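Keeping a Little Treasure Drawer

My grandmother kept a drawer in her hallway in Drelow that was only for children. It wasn't labeled or talked about much. You just knew, if you were under a certain height, that the second drawer down was yours to dig through while the grown-ups had their coffee. There were buttons in it, and a whistle that had lost its pea, and a tin of foreign coins, and once (I still think about this) a tiny glass bear with a chipped ear. You could play with anything as long as it went back before you left.

I've been thinking about that drawer since May, when we moved to the house on Arsenault Street and I had to decide what to do with the sideboard. It's a big heavy thing, and my husband was all for leaving it behind, but it has three drawers exactly the right height for a small person, and I dug in my heels! So now the bottom one is our treasure drawer. The neighbor kids found it within a day, and my niece and nephew head straight for it on Wednesday afternoons without even taking off their shoes.

Filling it has been the fun part. I set myself a rule that nothing could cost more than 2 dollars, and I've broken it only once, for a kaleidoscope at the Ferkik flea market. The woman wanted 15 and I didn't even haggle, because I'd already looked through it and seen the whole parking lot turn into a flower. Everything else has come from yard sales, the bottoms of old purses, and a shoebox my mother mailed me with a note that said "you asked for it." She had counted the marbles before she packed them, bless her, and wrote the number on the lid: 63. I have no idea what she expects me to do with that information, but I've left the lid as it is.

I did try to be organized at first. I bought a set of Flikance drawer dividers, the kind that snap together, and spent a whole evening sorting by type while a pot of soup went cold on the stove. It looked beautiful for one visit. Then my nephew needed a parking garage, and the dividers were perfect for that, and I haven't seen two of them since. So these days it's all one big jumble again, and I think the children like it better. Half the pleasure at my grandmother's was putting your hand in up to the elbow and feeling around.

What I can tell you is that soft things get picked first. I would have bet on the marbles, or the magnifying glass, but anything fuzzy or squashy goes straight into a pocket and has to be negotiated back out at the front door. I've given up on a few of them, to be truthful. A child who has carried a plush something around for nearly an hour has made up her mind, and I'd rather find another one than have tears on the porch.

I still don't have a whistle, with or without a pea. My husband says we can go on not having one for as long as I like. But I'm keeping an eye out for a glass bear, and if any of you come across one at a sale, chipped or otherwise, please leave me a comment and tell me where!

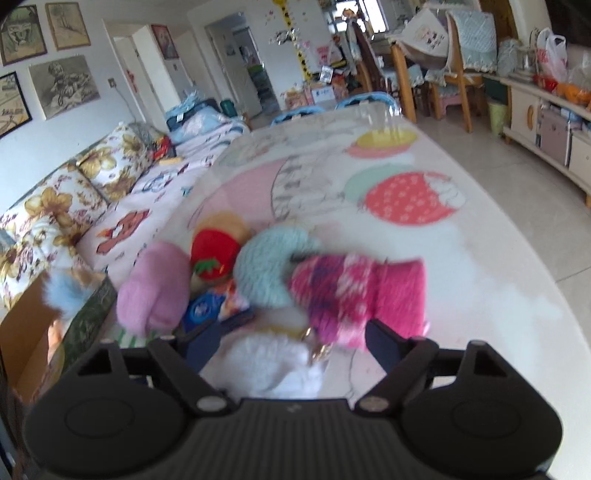 Fuzzy favorites, strawberry included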